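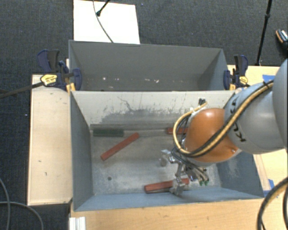
Keeping Small Parts and Scrap Under Control in a Home Workshop

Posted 25 May 2022 in Workshop

Most of the mess in a home shop comes from things smaller than your hand. Screws, washers, drill bits, offcuts, half a hinge. Big tools get put away because you trip on them. Small things pile up at the back of the bench until you buy a second box of what you already own.

These are the habits that have held up in my garage. None of them cost much.

Sort by job first, then by size

Hardware stores sort by size because that is how they sell it. At home it works better to keep things together by what you use them for. Drywall screws, anchors and the driver bit that fits them go in one container. Picture hangers, wire and small nails go in another. When you start a job you pick up one container and go.

Inside each container you can split by size if you like. Small jars or the cut-down bottoms of pill bottles are fine for this.

Use open bins for what you touch every week

Lids slow you down. If a thing gets used weekly, keep it in an open bin with straight sides. Sloped sides waste space on a shelf and the bins slide apart when you push them together. Buy two or three of the same kind so they line up and can trade places.

Lids are for plumbing fittings, spare electrical boxes and anything else that sits for months and gathers dust.

Keep one mixed bin and empty it

You will always have loose parts at the end of the day. Give them one bin and no more. I empty mine on the first of the month, and it takes 15 minutes if I haven't skipped one. If I skip June I am still paying for it in August.

Tip it out onto an old bath towel. The towel stops round things from rolling and you can lift the corners to pour the leftovers back. Pull out the obvious stuff first, then the screws. A magnet inside a sandwich bag picks up steel. Turn the bag inside out over the jar and pull the magnet away, and everything drops off clean.

Anything you can't name goes in a jar marked with the date. If the jar hasn't been opened in a year, throw the contents in the metal recycling.

Labels

Masking tape and a black marker. Put the label on the short end of the bin, the end that faces you on the shelf. Label makers look better, but the tape ones dry out and peel on textured plastic. If masking tape won't stick, wipe the spot with rubbing alcohol and let it dry before you try again.

Write what is in there in the words you would say out loud. I had a bin marked "fasteners, misc." for years and never once looked in it.

Offcuts

Wood scraps are harder than screws because they all look useful. Set a minimum. Mine is 15 inches for boards and one square foot for sheet goods. Anything shorter goes to kindling, unless it is hardwood, and then I keep it down to the length of my hand for plugs and shims.

Stand long pieces upright in a tall trash can so you can see the ends. Short ones go flat in a crate under the bench. Treated lumber stays out of the kindling pile. Do not burn it.

The floor

Carpet under a bench is easy on the knees and a dropped drill bit has a better chance of surviving. It also swallows small screws. To find one, lay a flashlight on the floor and look along the beam. Anything standing up from the pile throws a shadow. For nonmagnetic parts, stretch a piece of old stocking over the vacuum hose, hold it with a rubber band and go slowly.

On bare concrete, a rubber mat in front of the bench does most of the same good and sweeps clean. Mats with holes in them are a bad idea if you work with anything tiny.

Cleaning plastic bins

Warm water, dish soap and a stiff brush. For grease, wipe it out dry with a paper towel first or you will only spread it around. Pencil marks come off with baking soda on a damp rag. Let bins dry upside down with one edge propped up. Steel parts put back into a damp bin will have rust on them by the weekend.

From the mail

Rungnapa Saengthong writes that she lines her screw bins with a square of thin craft foam, cut a little oversize so it grips the sides. It keeps the noise down, and she lifts the whole sheet out to pour. I tried it with finish nails and it works well. With sawdust around, shake the foam out now and then.

Next month: sharpening kitchen knives on a cheap stone.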